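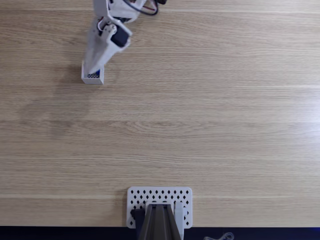 Inicio Sala de prensa Convocatorias Catálogo Boletín Contacto

Nerell abre la segunda edición de su premio de relato breve y pide, por favor, menos despertadores

30 de julio de 2026 – Gabinete de prensa de Nerell

La editorial Nerell convoca la segunda edición del Premio Barta de relato breve, dotado con la publicación de los textos elegidos, un anticipo decente para los estándares del género (que no son altos) y una estancia de escritura en la casa que la editorial mantiene en Trisumthorpe. El plazo de recepción queda abierto desde hoy y se cerrará en enero, el último día del mes, a medianoche. La experiencia del año pasado indica que la mayoría de los participantes leerá únicamente la palabra «medianoche».

A la primera edición llegaron 2.233 relatos. El comité de lectura agradece todos y cada uno de ellos, incluidos los que eran novelas. Las bases hablaban de «brevedad» sin concretar, por un exceso de confianza en el ser humano que esta vez se ha corregido: ningún original podrá pasar de 22 páginas a doble espacio, con márgenes normales y un cuerpo de letra que pueda leerse sin instrumental. Tampoco se admitirán relatos por entregas, ni relatos cuya segunda parte se ofrezca al jurado a cambio de una respuesta favorable a la primera.

El tema es libre. Nerell recibió muchas consultas sobre el alcance de esa libertad y puede confirmar que es completa, aunque la lectura continuada de la edición anterior permite compartir algunas observaciones. Un número notable de cuentos empezaba con el protagonista despertándose. Otro número notable terminaba igual, lo que convertía todo lo sucedido entre medias en un sueño y al jurado en un colectivo algo irritable. Hubo también muchos escritores que no podían escribir, sentados ante una página en blanco descrita con gran minuciosidad. La editorial no prohíbe nada de esto. Se limita a comentarlo.

Nerell publicará 12 relatos menos de los que le habría gustado recibir sin faro abandonado, broma interna que el departamento de edición ha insistido en incluir y que este gabinete no ha conseguido eliminar.

Cómo participar

Los originales se enviarán a través de Zaranen, la plataforma de manuscritos que la editorial estrena con esta convocatoria y que sustituye al buzón de correo electrónico, fallecido el año pasado en acto de servicio. Zaranen acepta los formatos habituales, envía acuse de recibo y permite retirar un texto para cambiarlo por otro hasta un máximo de 2 veces. El límite responde a una petición expresa del equipo técnico, que ha conocido a autores capaces de sustituir un relato entero por el mismo relato con una coma en otro sitio.

Cada persona podrá presentar un solo original, inédito y escrito en español. Los textos irán sin firma, y se ruega que el anonimato alcance también al nombre del archivo, al encabezado, a la dedicatoria y al personaje que se llama como el autor, vive en su calle y gana un premio literario en el último párrafo. Los datos de contacto se rellenan en un formulario aparte que el jurado no verá.

Junto al relato hay que adjuntar una nota biográfica de 200 palabras como máximo. No puntúa. Puede mencionar gatos.

La lectura

Todos los relatos se leerán completos en una primera ronda, salvo que incumplan las bases, en cuyo caso se leerán hasta el punto en que las incumplan. Los seleccionados pasarán a una segunda ronda a cargo de un jurado de narradores, editores y libreros cuya composición se hará pública con el fallo. La medida pretende proteger la independencia de sus miembros y, de paso, sus bandejas de entrada.

Nerell responderá a todos los participantes, también a los descartados, y lo hará con un mensaje que no contiene la expresión «lamentablemente, en esta ocasión». La redacción del mensaje alternativo ha llevado varias reuniones – más que la elección de la cubierta de la antología – y sigue abierta.

La antología y la estancia

Los relatos elegidos formarán el segundo volumen de la colección Barta, que se publicará en papel y en digital. Los autores conservarán los derechos de sus textos, cláusula que figura en la primera página del contrato y no en la última. Cada texto pasará por una revisión conjunta con un editor de la casa; las discrepancias sobre adjetivos se resolverán por escrito.

El relato ganador dará derecho además a una estancia en Trisumthorpe, con habitación, desayuno y una mesa orientada a una pared. La casa tiene también una ventana con buenas vistas, pero los residentes anteriores recomendaron no poner la mesa allí. No se exige entregar nada al terminar. Se agradecerá, eso sí, que lo escrito durante la estancia no trate de un escritor que pasa una estancia en una casa apartada.

Las bases completas están disponibles en la sección Convocatorias. Se recomienda leerlas antes de escribir al gabinete de prensa, que contestará en cualquier caso, normalmente con un enlace a las bases.

Contacto para medios: gabinete de prensa de Nerell, a través del formulario de la Sala de prensa.

Suscríbete a nuestro boletín y recibe convocatorias y novedades. Usamos cookies propias y de terceros para mejorar tu navegación. Aceptar Configurar Rechazar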